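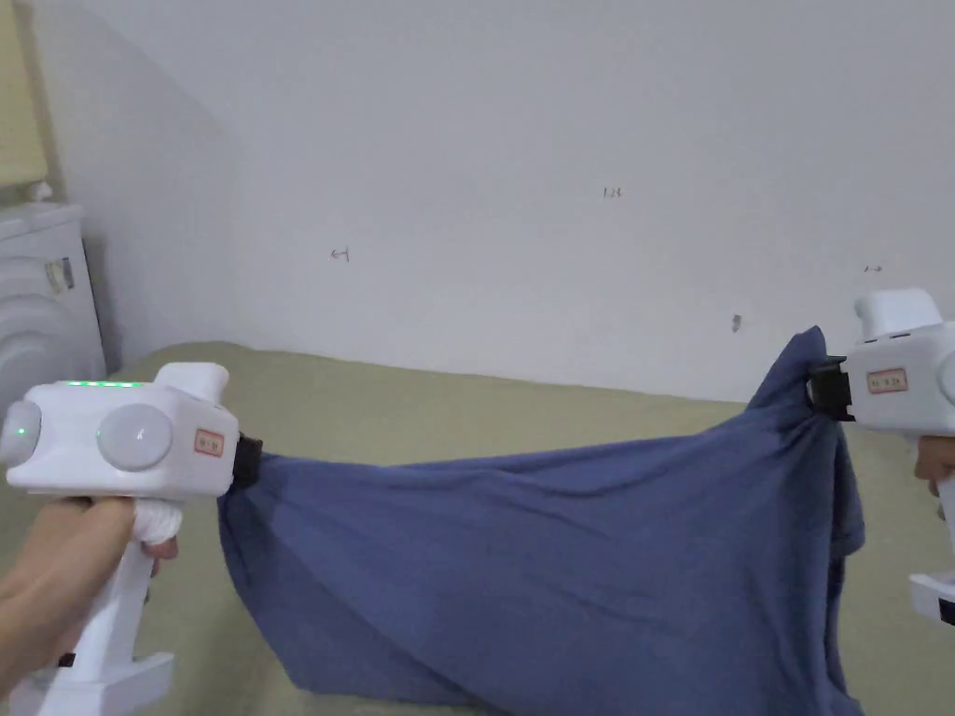

Flilon

Flilon is a small command-line tool that gathers save files from PC games installed through different launchers and puts them in one folder. You can back up that folder, copy it to another computer or keep it on a USB stick. It runs on Windows and Linux and doesn't need an account.

It began as a script for moving Talavera saves between a desktop and a laptop. Talavera keeps its saves in the user profile if you bought it through Clakton, and beside the game program if you bought it through Stoltberg, so neither launcher can see the other's files. Flilon knows both places and treats them as the same game.

Installing

Unpack the archive anywhere you have permission to write. Open a terminal in that folder and run:

flilon init

You will be asked for a storage folder. Pick one outside your game folders. The answer is kept in flilon.conf, which is a plain text file you can edit later.

Basic use

flilon scan
Lists the games it recognizes and where their saves are.

flilon pull
Copies saves into the storage folder. Nothing in the game folders is changed.

flilon push talavera
Copies the newest stored save back to the game. Close the game first. The save being replaced is kept with .old added to its name.

flilon watch
Stays open and pulls every 60 seconds while a game is running. The interval can be changed with watch_seconds in flilon.conf.
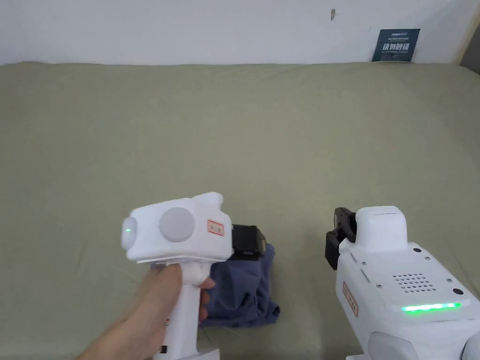 Gripper held over blue cloth, with a second one at lower right.

The catalogue

Save locations are listed in catalogue.txt, with one block per game. There are around 1,000 games in it at present. Most blocks were sent in by users, and the quality varies. Older games that write settings and saves to the same file are marked mixed. For those, push also brings back your graphics settings and key bindings, so check your screen resolution after moving a save to a different computer.

A block looks like this:

game = talavera
clakton = PROFILE/Saved Games/Talavera
stoltberg = INSTALL/save
pattern = *.tsv2
mixed = no

If you add a game, please test both pull and push before sending it. Locations you have only read about on a forum go in unchecked.txt, which is skipped unless you run scan with the --all option.

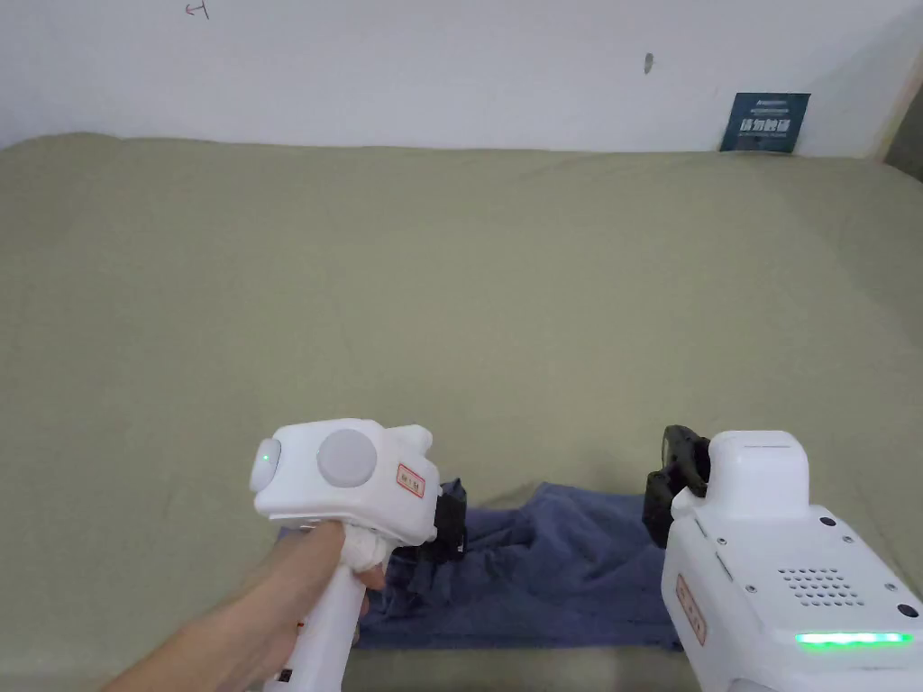 Dark blue sign against the wall, behind the green cover.

Settings

keep
How many older copies of each save to hold. The default is 3. Set it to 0 to hold all of them.

compress
Yes or no. The default is no.

ignore
Names of games to leave alone, separated by commas.

Launcher cloud saves

Flilon can be used alongside a launcher's own cloud saves, but after a push the launcher may decide its copy is newer and offer to overwrite yours. In Clakton, choose Keep Local. In Stoltberg, turn off cloud saves for that game before you push and turn them back on after you have loaded the save once.

Known problems

Games that tie a save to a user ID will refuse one from a different account. Flilon copies the file but doesn't change what is inside it.

On Linux, scan misses games installed on a second drive unless the drive is listed under extra_paths.

Version 2 storage folders can't be read by version 1. Running init again on an old folder converts it, and there is no way back, so copy it first. 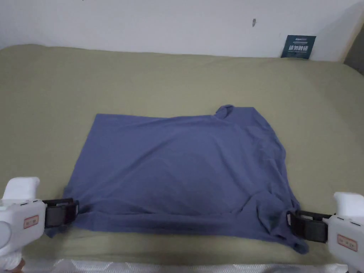
Otis Baptiste wrote in the tracker that the conversion also resets the dates on stored saves, and that push then picked the wrong one for a game with several slots. Until that is fixed, name the file you want:

flilon push talavera --file slot2.tsv2

Licence

MIT. The catalogue may be reused in other tools with no credit needed. Maintained by Hauke Stöcker.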